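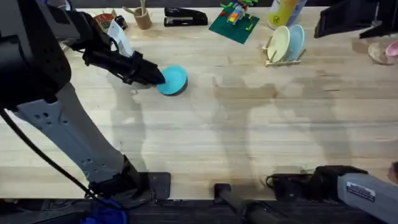

Sport for Beginners | Rules Made Simple

Why does a cricket match stop for tea?

Cricket is a game played by two teams of 11, which makes 22 people who have all agreed to stand in a field for most of the day. Some matches last five days. If you had to stand up for five days you would want a sandwich as well.

A long match is cut into three parts called sessions. Between the first and second the players have lunch, and between the second and third they have tea. The umpires decide exactly when everyone goes in. They do this by lifting the bails, the 2 little sticks that balance on top of the stumps. Please don't lift them yourself, however hungry you are.

So who is winning?

Good question, and grown-ups don't always know either. One team bats and tries to score runs. The other team bowls and tries to get them out. Then they swap. A team that scores 300 runs has done well, unless the other team scores 301, when it has done well and lost.

You get runs by dashing from one end of the pitch to the other. If the ball rolls all the way to the rope at the edge you get four without having to dash anywhere. If it flies over the rope without bouncing you get six, and somebody has to go and look for it in the nettles.

Can it end in a draw?

Yes. If time runs out before the last team to bat is all out or has enough runs, the match is a draw. This is different from a tie, when the scores finish exactly level and the last team's batting is over. You can play for five days, eat five lunches and have no winner at all. Some people think this is the best sort of match. They are usually sitting down.

What about rain?

Everybody goes in and looks out of the window. Big covers are pulled over the pitch to keep it dry, and the rain then stops until they have been taken off again. In England this is most likely to happen in July, or in any of the other months.

Do children play for five days?

No, you have school. Junior matches are much shorter, often with a soft ball and everyone getting a turn to bowl - even the person who bowls it backwards. Lots of clubs let you join in from the age of 7 or younger. Bring a hat and a drink. There may still be tea, but check before you get your hopes up.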